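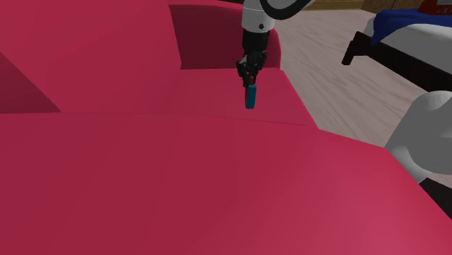
一个市场项目需要几名管理员?

每个市场项目设两名管理员,一名在总部,一名在当地办公室。两个人的权限相同,但是只有总部的管理员可以关闭项目。

第四章 建立新的市场项目

本章说明怎样在 Tritemach 里面为一个新的国家或地区建立市场项目,怎样录入候选的经销商,怎样给他们评分,以及怎样把结果交给管理层审批。请先完成第三章的账户设置。如果您的公司还没有填写"公司资料"页面,本章的第2步不能保存。

4.1 开始以前请准备

请准备下列资料。资料不完整也可以开始,但系统会在项目名称旁边显示黄色标记,直到资料补齐为止。

公司的产品清单,带海关编码
目标市场的价格区间(最低价和最高价,用当地货币)
已经有联系的当地公司的名单
负责人的姓名和电子邮件
公司对独家代理的基本态度:接受、不接受,或者视情况而定

注意:价格区间请填写对经销商的价格,不要填写零售价格。很多用户在这里填错,结果第4.4节的利润表完全不能使用。

4.2 建立项目

1. 用管理员账户登录,在左侧菜单选择"市场",然后选择"新建项目"。
2. 输入项目名称。名称最多可以有60个字符。我们建议用"地区-产品线-年份"的形式,例如先写 Ornville,再写产品线的简称。
3. 选择项目类型。可选的类型有"经销商进入"、"合资公司"和"自有分公司"。本章只说明"经销商进入"。另外两个类型的步骤在第五章和第七章。
4. 选择货币和语言。货币在保存以后不能更改,语言可以随时更改。
5. 在"成员"栏里加入两名管理员。其他成员可以以后再加。
6. 点击"保存草稿"。系统给项目分配一个编号,以后所有的文件都会带这个编号。

小心:如果在第4步选错了货币,请不要继续录入数据。请删除草稿,重新建立项目。系统没有换算已录入金额的功能。

注意:同一个地区可以有几个项目同时存在,但是同一家经销商在同一时间只能属于一个进行中的项目。如果您需要让一家公司参加两条产品线的评选,请建立一个项目,然后用"产品线"栏来区分。

4.3 录入候选经销商

1. 打开项目,选择"候选公司"页面。
2. 点击"添加"。先输入公司在当地的登记名称,再输入常用名称。两个名称一样的时候,也请两栏都填写。
3. 填写登记号码。系统会检查这个号码在您的其他项目里有没有出现过。
4. 填写公司现在代理的品牌。每个品牌占一行。对于竞争品牌,请在行末的方框里打勾。
5. 上传附件,比如登记证明的复印件、最近的年度报表、仓库或者办公室的资料。附件只接受 PDF 格式。
6. 选择信息来源:"自己拜访"、"第三方报告"、"展会"或"公开资料"。
7. 点击"保存并继续",录入下一家公司。

如果名单比较长,可以使用导入表格。请在"候选公司"页面的右上角下载空白表格,在表格里填写,然后上传。请不要改变各列的顺序,也不要合并单元格。上传以后系统显示一份检查报告,红色的行没有导入,需要在原表格里改正以后再次上传。已经导入的行不会重复。

注意:信息来源是"公开资料"的公司,只能参加第一轮评分。进入第二轮以前,必须至少有一次谈话记录。谈话记录可以是面谈,也可以是视频会议,但是必须写明参加的人和谈话的主要内容。

在 Rastberg 版本的服务器上,公司名称栏不支持泰文和高棉文的字母。请用拉丁字母填写,并且把原文放在备注里。

4.4 设置评分标准

每个项目有6个评分项目:销售网络、财务状况、仓储和物流、售后服务、竞争品牌、管理层的合作意愿。您不能删除评分项目,但是可以把权重设为零。

1. 打开"评分"页面,点击"权重"。
2. 给每一个项目输入权重。所有权重相加必须等于一百。不等于一百的时候,"确定"按钮是灰色的。
3. 在"最低分"一栏里,输入进入第二轮需要的总分。系统的预设值是53。
4. 决定哪些项目是"必要项目"。在必要项目上得到零分的公司,不论总分多少,都不能进入第二轮。
5. 点击"确定",再点击"锁定权重"。

小心:锁定以后,只有两名管理员都同意,才能重新打开权重。请在看到分数以前锁定,不要在看到分数以后锁定。权重如果在评分中间改变,前面的分数会被系统标为"旧标准",审批人在报告里能看到这个标记。

关于权重的选择,本手册不能给出适合每个公司的答案。对于需要安装和维修的产品,一般应该提高售后服务的权重。对于快速消费品,销售网络和物流比较重要。如果公司不接受独家代理,竞争品牌的权重可以低一些。

利润表在同一页面的下半部分。它用第4.1节的价格区间和您输入的经销商折扣来计算毛利。表里的运费是估算,请在得到货运公司的正式报价以后替换。

4.5 第一轮评分

1. 管理员在"任务"页面给每家公司指定两名评分人。建议一名评分人在当地工作,另一名不在当地工作。
2. 评分人会收到电子邮件。邮件里的链接只能由本人打开。
3. 评分人给每个项目打分,从零到十,并且在每个分数下面写理由。理由太短的时候(大约少于二十个字),系统会提醒,但是不会阻止保存。
4. 两个人都提交以后,分数才互相可见。
5. 如果两个人在某一个项目上的差别超过三分,系统会自动建立一个"讨论"。管理员应该请两个人写出各自的看法,然后决定最后的分数。

注意:请不要用平均分来代替讨论。系统允许这样做,按钮的名字是"取平均值",但是报告里会写明没有进行讨论。

常见的差别出现在"合作意愿"这一项。当地的评分人常常参加过非正式的会面,对于对方的态度有自己的印象,而总部的评分人只看到书面回复。在一些市场里,对方不会在邮件里直接拒绝,而是回复得很慢,或者只说需要再研究。在这种情况下,请在讨论里写明印象来自哪一次会面。

4.6 提交审批

1. 在"评分"页面确认所有讨论都已经关闭。
2. 点击"生成报告"。报告用项目的语言写成。如果审批人使用另一种语言,请在"语言"栏里再选一种,系统会生成两份。
3. 检查报告的第一页。公司名称、货币和项目编号应该和草稿一致。
4. 选择审批人,写一段简短的说明,点击"提交"。
5. 审批人可以选择"同意"、"退回"或"要求补充"。退回的项目回到评分状态,要求补充的项目保持原来的状态,只打开有关的栏目。

提交以后,成员不能再更改数据,但是可以继续写备注。审批人看不到标为"内部"的备注。

小心:在审批结束以前,请不要向任何候选公司发出书面承诺,也不要发出合同草稿。系统里的"意向书"模板在这个阶段是关闭的。如果您用自己的模板,Tritemach 不能检查里面的条款,特别是关于独家权利、最低采购量和终止合同的条款。请让当地的律师看过以后再使用。

4.7 和其他系统连接

使用 Veloso 客户管理系统的公司,可以把通过审批的经销商直接转到客户名单里。

1. 在"设置"里打开"连接",选择 Veloso。
2. 输入贵公司的连接密钥。密钥由 Veloso 的管理员提供。
3. 选择需要转移的栏目。分数和评分理由在预设情况下不转移,我们建议保持这个设置。
4. 点击"测试"。如果显示绿色标记,请点击"保存"。

测试失败的时候,请先检查密钥的前后有没有空格。然后检查公司防火墙的设置。如果仍然失败,请把错误代码发给技术支持。

4.8 常见的错误提示

"登记号码已存在":这家公司在另一个进行中的项目里。请联系那个项目的管理员,或者等到那个项目关闭。

"权重无效":权重相加不等于一百,或者某一栏里有小数。请只用整数。

"评分人没有权限":评分人的账户属于"访客"。请在第三章说明的页面里把账户改为"成员"。

"报告不能生成":还有没有关闭的讨论,或者有一家公司只有一名评分人提交了分数。

本章的文字由 Kai Tiedemann 编写,二月修订。发现错误或者不清楚的句子,请用每页下方的"意见"链接告诉我们,并且写明节的号码。第五章说明合资公司项目的建立。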